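Fitting a new shelf to an uneven wall
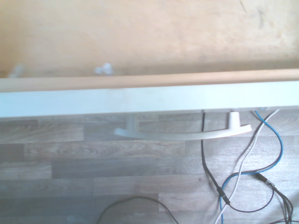

Reading time: 8 minutes

The wall in the back bedroom is out of plumb by 25 mm over its height, and it bellies in the middle. I found this in November, when I put the first shelf up level, pushed it back against the plaster and was left with a gap at the right-hand end wide enough to lose a pencil in. The left-hand end was tight. The middle touched in one place.

The usual answer is filler or a strip of quadrant beading. Both work for a narrow gap. Beading follows a gentle curve if it is thin enough, but it shows up the error by putting a neat line next to a bad one, and a wide fillet of caulk shrinks and cracks within a year. The third option is to cut the back edge of the shelf to the shape of the wall. Joiners call this scribing. It takes me an hour a shelf and I have now done five, so these are my notes, mostly so that I have them when I get to the alcove downstairs.

Measuring the wall

The opening is 2000 mm wide to the nearest millimetre at the front and a little less at the back. I measured at both depths and at three heights. Do not measure across an alcove by bending a tape into the corner. Use two thin battens held side by side, slide them apart until they touch both sides, and clamp them together. Carry the clamped pair to the bench and measure that.

For the corners I use a sliding bevel. Neither corner in this room is square. The left is slightly open and the right is closed by more than I would have guessed by eye. I mark each angle on an offcut with the shelf number, because angles written down in degrees never seem to make it back to the saw intact. The offcuts go in a box and stay there until the job is painted.

The depth I wanted was 278 mm, which takes everything I own apart from two atlases. The shelf has to start deeper than its finished size so there is something to cut away. Find the widest gap with the board in position, add a few millimetres, and leave that much extra on the back edge. I forgot this on the first shelf and it is now the narrow one at the top.

Setting up the board

The board must be in its final position in every respect except one. It has to be level along its length, level front to back, and at the right height. The only thing allowed to be wrong is that it stands too far forward. If it is tilted when you mark it, the line will be right for a tilted shelf.

I screwed temporary battens to the wall at the final height and rested the board on those. Imad Matar, who taught the evening class I went to some years ago, used to clamp the board to a pair of trestles packed up with cardboard, and that also works if the floor is sound. Mine has a spring in it by the window, so the line moved whenever I did.

Check the front edge for parallel before marking. It should be the same distance out from where it will finish, at both ends. I draw a line on the side walls for the final front edge and measure from that. If one end is further out than the other, the whole shelf will end up skewed after cutting and you will have no material left with which to fix it.

Marking

Set a pair of compasses to the widest gap and lock them. Cheap school compasses will drift, and the drift is always in the same direction, so the error adds up along the length. Mine are a second-hand engineer's pair with a knurled nut. A washer or a small block of wood with a pencil hole drilled in it does the job too, and cannot drift at all.

The point runs along the wall and the pencil marks the board. The line between point and pencil must stay square to the front edge of the shelf throughout. This is the part people get wrong. There is a temptation to follow the wall, turning the compasses as the wall turns, and that gives a line which is offset at right angles to the curve. On a gentle belly the difference is too small to see. Near a pipe or a chimney breast it is large.

I put masking tape along the back of the board and draw on that. The pencil shows better, and the tape holds down the surface fibres when the saw comes up through them. Draw the line once. If it goes wrong, peel the tape and start again, as two lines close together will be a nuisance at the cutting stage.

Cutting

A jigsaw will do it. I fit a fine blade and tilt the base by three degrees or so, so that the underside of the board is cut back further than the top. Only the top edge then has to meet the plaster. It halves the fitting work, and the bevel is hidden once the shelf is in.

Stay on the waste side by the thickness of the pencil line. The remainder comes off with a block plane where the curve is convex and a spokeshave or coarse sandpaper round a tube where it is hollow. I used a Tevow block plane that I bought with a chipped iron and reground. It is not a refined tool and the adjuster has a good half turn of slack in it, but the sole is flat and on softwood that matters more.

Work to the line, offer the board up, and look for light. Hold a torch underneath and look down from above. High spots show as dark sections with a bright gap on either side. Mark them, take off a few shavings, try again. Three trips is normal for me. Seija Rautiainen, a neighbour who fitted kitchens for most of her working life, does it in one and does not bother with the torch.

A word on lipping

Two of my shelves are blockboard with a solid strip glued to the front. If you are going to do this, glue the lipping before you scribe the back. The strip adds its own thickness to the depth, and any unevenness in the glue line will upset the parallel you set up so carefully. I leave the strip a fraction proud of the top surface and plane it flush once the glue has gone off overnight.

The glue was Skikeck, the ordinary white kind in the squat bottle. It grabs faster than the tin says in a warm room, so I had the clamps opened to the right width before spreading. I used 42 clamps' worth of patience and only nine clamps, moving them along in two stages with a stiff batten to spread the load.

Fixing

The wall is lath and plaster on the long side and brick at the ends. The brick was easy. On the long side I found the studs with a magnet, which picks up the lath nails in vertical rows, and confirmed each with a fine bradawl. Two of the rows turned out to be a repair and not a stud. The holes are now filled.

I had intended to use Studen brackets, the concealed sort with a rod that goes into the back of the shelf. They need a shelf thick enough to drill and a wall straight enough that the plates all sit in the same plane. I had the first and not the second. With the belly in the middle, the centre rod pointed slightly down and the end ones slightly up, and the shelf would not slide on. I sent them back and used plain battens on three sides, painted to match the wall.

The wall battens were scribed as well. It is quicker than it sounds on a narrow section, and if you skip it the screws pull the batten into the hollows and bend it. A bent batten gives a shelf that rocks. Packers behind the batten at each screw would also do, if nobody is ever going to look underneath.

Finish

Seal the cut back edge before final fitting. Plaster on an outside wall holds a surprising amount of moisture in winter, and bare end grain or blockboard core will take it up. I gave it two thin coats of Ebrahimi varnish, sanding lightly between them, and one on the underside so that both faces move at the same rate. Satin on top. The gloss shows every dust nib.

The remaining gap, after all that, takes a sheet of printer paper in most places and two sheets in one. I have left it without caulk for now. The house moves with the seasons and I would like to see by how much before I fill anything.

The downstairs alcove has a pipe in the back left corner and a skirting board that changes height halfway along. I plan to make a hardboard template for that one and transfer it, as a mistake in hardboard is cheap. I still need to find out whether the pipe is live before I start drilling near it.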